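Work and Automation, Unit 4: The Folding Table
Handout to go with the lecture. Tutor: Debora Fiore

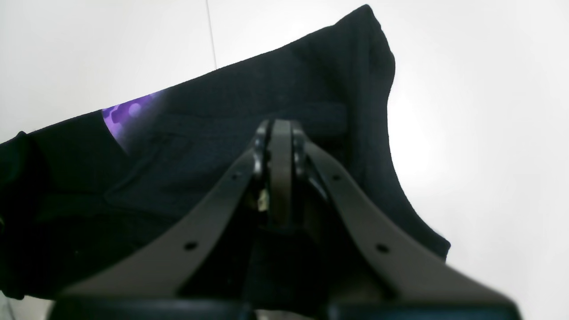 Last time we left the returns room at Lacerda on the morning the managers announced that folding would be "taken care of". The people who had been taking care of it were in the room at the time.

Some background for those who missed it. Lacerda handles returned clothing for online shops. A garment comes out of its bag, gets checked, folded, bagged again and put back on a shelf. Before the change one person did all of that at one table. The target was 252 garments a shift, a figure whose origin I have never managed to trace.

Cloth is awkward stuff for a machine. A box has the same corners wherever you put it down. A dark knitted top with a print on it has a hem, a collar and two sleeves, and any of them may be hiding under the others. Pick it up and it becomes a new shape, with the print half folded out of sight. An experienced folder gives it a shake and knows which end is which. Ask her how and she'll say "you just look", a sentence that has cost the engineering trade a good deal of money.

What changed at the table

The job was split. The arm lifts and folds. A person opens the bag, checks for marks and deals with whatever the arm gives up on. On paper this last duty was called "exception handling" and was given no time at all in the shift plan. In the first month it came to 867 garments.

Sveva Mancuso had folded there for years and was now an "operator". Her pay stayed where it was. She told me the work was easier on the shoulders and worse for conversation, as the tables had been moved apart to make room for the arms. She had also lost the easy garments, which used to be her rest. What reached her now was everything inside out, knotted or trimmed with ribbon.

Narayanan Kurian, the shift lead, had a different complaint. New starters used to learn checking by folding: your hands found the loose seam before your eyes did. With the arm doing the handling, he had to teach checking by itself, and there was no course for it. He wrote one on his break.

Terms to know: task splitting, leftover work, tacit skill, pacing (who or what sets the speed).

For the seminar

Read the Wadon case in the reader, pages as marked. Bring half a page on a job you have done yourself, setting out which parts of it were the rest and who would notice if they went. Reinhold Lammers takes the second group, and he does read them.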